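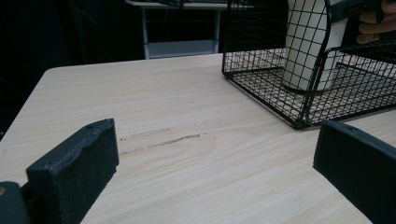
A white cup in a wire basket, with the fingers of a hand-held gripper in the foreground.

Write the reset rule down first
By Lorna Agbayani
Sunday, March 24, 2024

Most groups that record handling tasks with hand-held grippers have a rule for the start of a recording and a rule for the end. Few have a written rule for the part in between, when somebody puts the objects back so the task can be done again. I think that part needs a standard more than the other two do.

A reset looks like housekeeping. A cup goes back in a basket, the basket goes back on the table, and the next take begins. But where the cup lands is a choice, and people make it differently. Some set it in the same corner every time. Others move it on purpose, thinking variety is good. Both can be right. The trouble comes when two people on the same project do it two ways and the log shows one task name for all of it.

I reviewed a set like that last year. The project was called Turkis, and it had 3,000 takes of simple pick and place work. The notes said "object position varied." In one half of the set it had been varied. In the other half the object sat in nearly the same spot for 80 takes in a row, then moved, then stayed put again. The model trained on it did well on the spots it knew and poorly everywhere else, and it took us two months to find out why. A single page of instructions would have prevented it.

My proposal is modest. Before a project starts, someone writes down where each object may be placed, how often it must move, and who is allowed to move it. The rule should also say when a hand may be in view. If a person is still touching the basket or the cup when the take starts, that take is either marked or thrown out. I don't much care which, as long as it is the same on Monday and Friday.
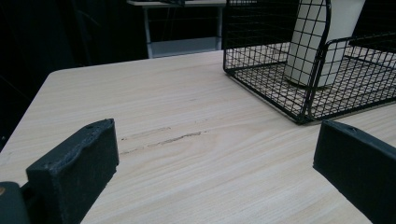
The table belongs in the rule too. Wood grain, scratches and corners are all things a model can learn to steer by, whether we want it to or not. A fixed mark on the surface makes a handy guide for the person doing the reset, and that is exactly why it is risky. If the basket always ends up the same distance from the mark, the mark becomes part of the task. The Nallus guidelines we use in Lallton now ask for a change of surface or a turn of the table every 16 takes. I would like it to be more often, but 16 is a number people will keep to.

Réjean Dufour, who ran the Ignacio sessions, disagrees with most of this. His view is that strict rules slow operators down and make them stiff, and that natural sloppiness gives better data than planned variety. He has a point about speed. Our own resets got slower when we brought in the page, and they have stayed a little slower. On sloppiness I think he is wrong. People are not random when they are tired. They put things down where their hand already is.

The other objection I hear is that every task is different, so no common standard could fit. I agree that the numbers should differ. The headings can stay the same: positions, hands, surface, background, who signed off. A lab that finds one of them doesn't apply can write "none" beside it – at least the next reader will know somebody thought about it.

We have put our page at the front of every set we share, ahead of the file list. I would ask other groups to do the same, even if their page is short and even if they break it now and then. When a rule is broken, note the take number and carry on.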